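**Wanted: a patient pair of hands for the mending and instrument room at Atevis (part time, Drornby)**

Hello! I run the tool room at Atevis, which is a much grander name than the place deserves. We're up two flights of stairs on the Mahasneh side of the building in Drornby, and we look after small hand tools for people who do fiddly work: bookbinders, model makers, two herbarium collections, a lady who restores dolls' eyes. They borrow a tray from us, they use it, they send it back, and somebody has to go through it and make it fit to lend again. At the moment that somebody is me, and I'm behind.

So I'm looking for a person to come and share it. Mornings mostly, 9.30 till 1, and we can talk about which ones.

What you'd be doing is easy to explain and takes a while to get good at. A tray comes in. You take everything out, check it against the slip, wipe it down, look at the tips under the lamp, and lay it back the way the borrower will want to find it. We have 246 trays on the books and they don't all hold the same things. Some are stuffed (the bookbinders' ones weigh a ton). The one people ask for most is the little one, scissors in the middle and tweezers either side, and if you can lay that out nicely without thinking about it you'll be most of the way there by the end of your first month.
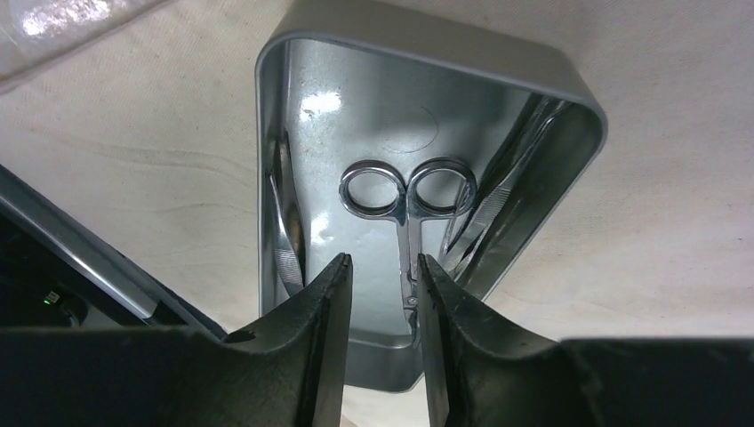 Scissors with the rings at the top, please, and could you mention that in the advert, was what Omar Khalaf asked when I told him I was writing this. He also wants it said that he'd sooner wait an extra day for a tray than get one with tweezers whose points don't meet, and that whoever takes the job should feel free to tell him so when he rings up in a hurry.

Fair enough, Omar, it's in. And yes, points that don't meet are the thing you'll get fussiest about. Hold the tweezers up to the light, close them gently, and if you can see daylight where you shouldn't, they go in the repairs tin. I'll teach you to true up a bent tip on the stone, it's a lovely job with the radio on. Scissors are more of a feel thing, you open and shut them and listen. A screw that's a touch loose makes a sort of dry click and you'll hear it in your sleep after a while, sorry.

Trays get a wash as well, obviously. Marks on the metal don't bother me, they're working trays and they've been about a bit, but I do mind grit. We lay out on cloth so nothing rolls or skids, and the cloths go home with me for the machine.

Things that would help: decent close-up eyesight (glasses are fine, I've got three pairs on the go), steady hands, and not minding quiet. You don't need to have done this before. If you've sewn, soldered, tied flies, iced cakes for money or taken watches apart and got them back together, tell me, I'd love to hear about it. If you've taken watches apart and *not* got them back together I'd still like to hear about it.

Things that might put you off: the stairs, and there's no lift. The room is chilly until the heater gets going. And there's the Graltetti cabinet, which came to us from a closed workshop with 675 loose pieces in the drawers and no list at all. I've sorted 514 of them. The rest are the awkward ones, and I'd be lying if I said I wasn't hoping you'd take a fancy to them.

**The practical bits**

- Part time, 3 mornings a week to start, with more in September when the herbarium people all want their trays at once
- Paid monthly, hourly rate on the sheet I'll send you
- Apron, lamp and stool provided (bring a cushion, the stool is hard)
- Tea, and usually something to go with it

No form to fill in. Drop a note through the door marked Tool Room, or leave your number at the Atevis front desk, and I'll ring you for a chat. After that I'd ask you up for an hour to do a tray or two alongside me, paid, so we can both see if we get on. I'm keeping this open until I find the right person, so if it's still pinned up, it's still going.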